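Ferri Park Estate
Grounds and Shared Areas: Routine Safety Inspection

Inspection date: 27 May 2021
Inspected by: Diarmuid Flanagan
Received for the estate office: Nazareno Fabbri
Previous inspection: March

Ratings used: S = satisfactory, M = monitor, A = action required, N/I = not inspected

1. Entrances and signage

1.1 Main gate, hinges and closer: S
1.2 Emergency contact board legible: A
Comment: The telephone number shown is that of the former managing agent. A replacement panel is to be ordered and a temporary notice fixed over the old number in the meantime.
1.3 Speed limit sign at service entrance: S
1.4 Height restriction bar: M
Comment: Paint worn on the underside. No sign of impact.

2. Paths and hard surfaces

2.1 Trip hazards, main paths: S
2.2 Edges free of encroaching growth: M
Comment: Growth along path margins should be cut back before the summer. The contractor is reminded that weedkiller is not to be used within 4 metres of the pond.
2.3 Steps to lower car park, nosings: A
Comment: Two nosings loose. Reported in March and still outstanding. The steps are to be closed with barriers until the repair has been signed off.
2.4 Drainage gullies: S

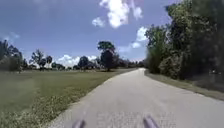
2.5 Handrail to lower car park: M
Comment: Slight movement at the bottom post. Fixings tightened on the day. To be checked again when the nosings are replaced.

3. Play area

3.1 Safety surfacing under swings: S
3.2 Swing chains and shackles: M
Comment: Wear on the left-hand shackle is within the maker's limit but has increased. Replacement shackles (Mikura) are held in the store and should be fitted at the next visit.
3.3 Climbing frame, fixings and caps: A
Comment: One bolt cap missing at child head height. Temporary cover applied.
3.4 Self-closing gate: S
Comment: Closes in 6 seconds.
3.5 Dog exclusion notice: S

4. Pond and water safety

4.1 Lifebuoy present and undamaged: S
4.2 Throw line: A
Comment: Line found tangled and damp inside its housing. Removed for drying. A spare from the office was put in its place before the inspector left the site.
4.3 Depth marker: S
4.4 Perimeter fence: S

5. Lighting and electrical

5.1 Column lights, daytime visual check: S
5.2 Feeder pillar locked: S
5.3 Lamp test after dark: N/I
Comment: To be arranged with Clanik under the existing maintenance agreement.

6. Stores and plant

6.1 Fuel store locked and ventilated: S
6.2 Fire extinguisher in date: A
Comment: The service label could not be read. Treat as out of date until Famel confirms otherwise.
6.3 Ladder register: M
Comment: Ladder 9 is not entered in the register - it is to be tagged or withdrawn.
6.4 Spill kit complete: S

Spending note: single repairs under £500 may be instructed by the estate office without further approval. The nosings at 2.3 are expected to exceed this sum and a written quotation is required.

Items rated A are to be carried forward to the next report until closed in writing.

Signed: D. Flanagan
Countersigned: N. Fabbri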